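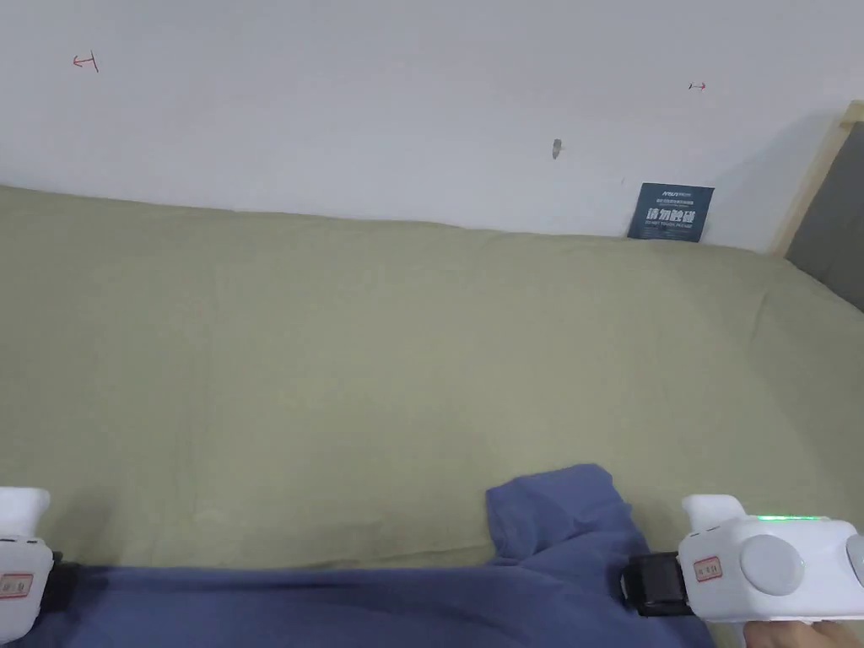
文:ロボット工学入門 見学第2班(留学生クラス)
2025-12-08

カテゴリー:学生レポート/工場・研究所見学
この記事は約5分で読めます

1.見学の目的

私たちの班は、授業の課題として、Trastexという会社の公開日に参加しました。Trastexは、布を扱うロボットのためのデータを作っている会社です。見学の場所は、Pinvilleという名前の建物の2階でした。

授業では9月から、硬い物をつかむロボットについて勉強しました。箱や部品は形が変わらないので、位置と向きが分かれば、つかむ計画を作ることができます。しかし、服は触るたびに形が変わります。教科書にはこの問題について半ページしか書いてありませんでした。それで私たちは、実際の現場で人がどのように服を扱っているかを見たいと思いました。

2.当日の流れ

最初に会議室で20分の説明を聞きました。その後、三つの作業台を順番に見学しました。一番目の台ではタオルをたたむ作業、二番目の台では服を広げて整える作業、三番目の台では記録したデータを画面で確認する作業をしていました。一回に入れるのは4人までで、私たちの班は二つに分かれました。待っている人は廊下で質問を考えました。

3.服を扱う作業について

二番目の台が、私たちの報告の中心です。作業をする人は、白いグリッパーを左右の手に一つずつ持ちます。自分の指で直接服に触るのではなく、グリッパーの黒い部分で布をはさみます。私たちが見たとき、台の上にあったのは青い服で、上着かシャツのような物でした。両側から端をはさんでいて、真ん中の布が少し盛り上がっていました。

台には緑がかったカーキ色の布が敷いてありました。私は、しわのない硬い板の上で作業をすると予想していたので、これは意外でした。敷いてある布にも軽いしわがあります。担当の方に質問したところ、家庭で使う場合を考えて、条件を少しずつ変えているという答えでした。

右手のグリッパーには、細い緑色の光がついていました。大きい灰色の丸いボタンもあります。私たちは初め、このボタンで開いたり閉じたりすると考えましたが、使い方の説明は時間が足りなくて聞けませんでした。この点は次の報告までに確認します。

壁の近くには、中国語で「请勿触碰」と書いてある紺色の札が立っていました。「触らないでください」という意味です。班の中に中国語が読める学生がいて、すぐに教えてくれました。

4.データの量

説明の資料によると、Trastexでは公開日の前の週までに、服の作業を1575回記録しました。その中で、シャツの類が670回です。残りはズボン、タオル、靴下などです。一回の作業の長さは決まっていません。早い人と遅い人がいますが、速さはあまり重視しないそうです。

記録したデータは「Sukness」という社内のソフトで確認します。三番目の台では、画面を見ながら、失敗した回に印をつける作業を体験しました。服が途中で滑った回も、すぐには消しません。滑った後に人がつかみ直した動きも、学習に使えることがあるからです。私たちはこの考え方を知らなかったので、ノートに大きく書きました。

一人の作業者が一日に記録する量は、およそ200回と聞きました。私は多いと感じましたが、同じ班の学生は、タオルだけなら可能だと言いました。この数字が服の種類によってどのくらい変わるかは、資料に書いてありませんでした。

5.学校の装置との比較

私たちの実習室では、「Coutinho」と呼んでいる小型のアームを使っています。先輩たちが名前をつけた装置で、指は2本、台に固定してあります。積み木を並べることはできますが、ハンカチをたたむ実験は前の学期に三回行って、三回とも失敗しました。

見学の後で、失敗の理由をもう一度話し合いました。私たちは布の角だけをつかんで、高く持ち上げていました。そうすると布が細長く垂れて、次の角の位置が分からなくなります。見学した台では、両手で布の離れた場所をはさみ、低い位置のままで形を整えていました。片手だけの装置で同じことをするのは難しいですが、台の面を「もう一つの手」のように使って、布を引きずりながら広げる方法なら試せると思います。

もう一つの違いは、練習のしかたです。私たちはアームの動きをプログラムで一つずつ書いています。Trastexでは、先に人が手に持ったグリッパーで動きを見せて、それを集めます。どちらが良いかを今の私たちが決めることはできません。ただ、服のしわを全部式で書くことは無理だと、全員が感じました。

6.反省

質問の準備が足りませんでした。特に、グリッパーの力の強さと、布の厚さの関係を聞くべきでした。メモの分担も決めていなかったので、同じ内容を三人が書いて、会議室の説明の後半は誰も書いていませんでした。次の見学では、記録の係を場所ごとに決めます。

ハンカチの実験は、台に布を敷いた場合と敷かない場合の二つの条件で、もう一度行う予定です。布は実習室にある古いカーテンを切って使います。

ホーム | 授業紹介 | 学生レポート | 見学の申し込み | お問い合わせ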